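Bench log, March, Plirkport workshop
Two-arm cell, plates and bin

Started 19:00. Left arm still on the Munro mounts, right arm refitted after the wrist ring came loose last week. Both homed first time. Left shoulder reads 3 counts off after homing, same as before, so I have left the offset in the config.

Cable dressing is the main problem. The loop off the left elbow sits low over the blue bin, and the right one swings across the plates whenever the forearm drops. I shortened nothing tonight. Corrugated sleeve is stiff and needs a longer radius than the Gomberg drawing allows. Try a clip on the upper link before cutting anything.
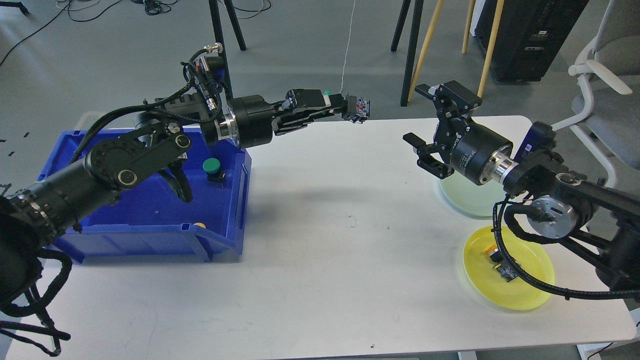
Cable loops at the bin and the plates, two arm positions.

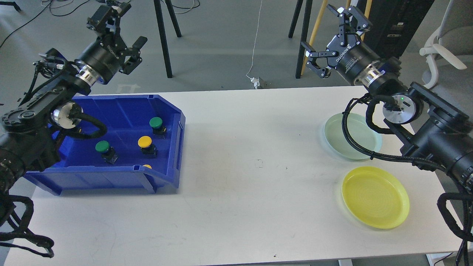

Joint speed capped at 30 per cent for the whole session. Planner log stopped at line 1493 with a timeout on the right arm, cleared by restarting the Emus node. Second timeout at line 3000, same joint, same message. Bus voltage was steady both times, so I suspect the connector behind the elbow.

Gripper force setting is 19 on both sides. Leave it there until the new finger pads arrive.

To do:
Reseat right elbow connector, check crimp.
Print link clip, 2 off.
Re-level table, near left foot is short.
Copy config 123 to the shared drive before anyone edits it.

Power off at 22:40.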